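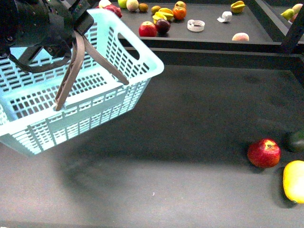
Basket notes, Cinton bench, 2025-08-11

Back on the Tuselum baskets today, after putting it off for most of last week. The question is still the same one: do we go with the light blue slotted ones for the fruit boxes, or do we keep paying for the wicker that everybody likes and that sheds bits into everything? I'm leaning blue. I was leaning blue in February too, so take that how you like.

Had the apple and the yellow fruit out on the dark gray top for size. The rounded corners are nice for this - fruit rolls into them and sits there, and there's no crease for juice to collect in. I'd still like a liner for anything soft. The slotted floor leaves a grid pattern on a ripe peach overnight (found that out at home, sadly, with peaches I had plans for).

Weights: filled one to 1180 g of mixed fruit, which is our normal box, and let it stand through lunch. No bowing in the long walls that I could feel with my thumb. I did not get to the wet test. Somebody has the big tray and I'd like it back, please!
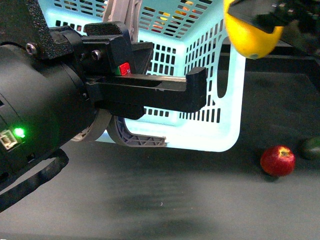
Handles are what I really wanted to sort out. With the Huredetti samples we had a wire handle that swung down and bruised whatever was on top, and I got tired of picking out marked apples. A cutout in the wall has nothing to swing, and it doesn't stick up when you stack. The oval on this one is large, so I can get my fingers through without scraping my knuckles on the way in, but it also takes a good bite out of the wall next to all those little slots. Small plums could escape there if you fill past it. So I've put a fill line on my sketch just under the opening, and we'll see if the packing bench can live with it.

The rim is smooth too. I ran a paper towel around the whole edge and it didn't snag once, where the Huredetti one pulled fluff at two of the corners.

Cleaning: warm water and the soft brush. The slots are small enough that a sponge just skates over them, and you need the bristles if anything has dried on. Rinse from the outside in. I timed one at 74 seconds with no rushing, which I can live with. Labels are another matter, the paper ones leave gum in the openings and I spent way too long with a toothpick. Tie-on tags from now on. 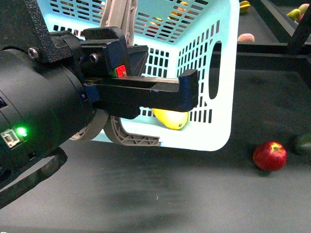 A penciled comment in the margin of my last entry asks if we've thought about how these nest, because the shelf at the end of the room won't take 300 of anything that doesn't. Fair point, and no, I hadn't. The same hand adds that Vaněk will send a first lot of 48 if we ask, and that we should stack those before ordering the rest. I'm fine with that. I'll write to Vaněk tomorrow and ask about lids at the same time.

Still to do: wet test, liner paper, find the tray.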